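Sun 7 February

Home from the fights in Flendau and I can't sleep, so I'm writing this at the kitchen table with my gloves still in the bag by the door (they stink, I'll deal with them tomorrow). What a night! Our gym had three on the card and I got to work a corner for the first time. Okay, I held the bucket and the stool, but I was IN the corner and I had the badge to prove it.

The hall holds 700 and it looked full to me. So loud! Jara went on second, at 60 kilos, against a tall southpaw from Sistham who had been giving everybody trouble since December. She lost the first round, no argument. Then Kacper Michalski leaned in and said the same thing he tells us every single Tuesday – step outside the lead foot, right hand down the pipe – and out she went and did it. Twice! The second one made the whole row behind us stand up. Split decision, her way. I yelled so much that my voice is gone.

The other two didn't go so well. The kid at 56 froze, which I get, I'd have frozen too with all those people looking at me. He was already asking about the next date on the ride home, and I love that about him.

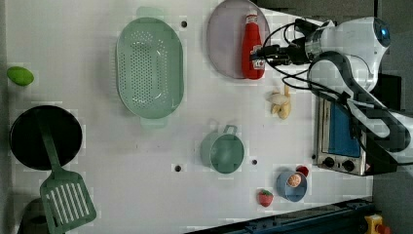 Kacper let me wrap hands for the last fight, and he only redid one of them. I want to get quicker at it. I bunch the gauze up around the thumb every time and then have to go back. I'm going to practice on my own left hand all week until it's smooth.

And he asked me, in the parking lot, if I've thought about having a bout of my own. Just a small club show, three two-minute rounds. I said I'd think about it, but I was grinning so hard he must have known. Tomorrow it's 300 skips before breakfast and an easy run if my legs are up to it. I need to call Mom too, and probably not open with the bout.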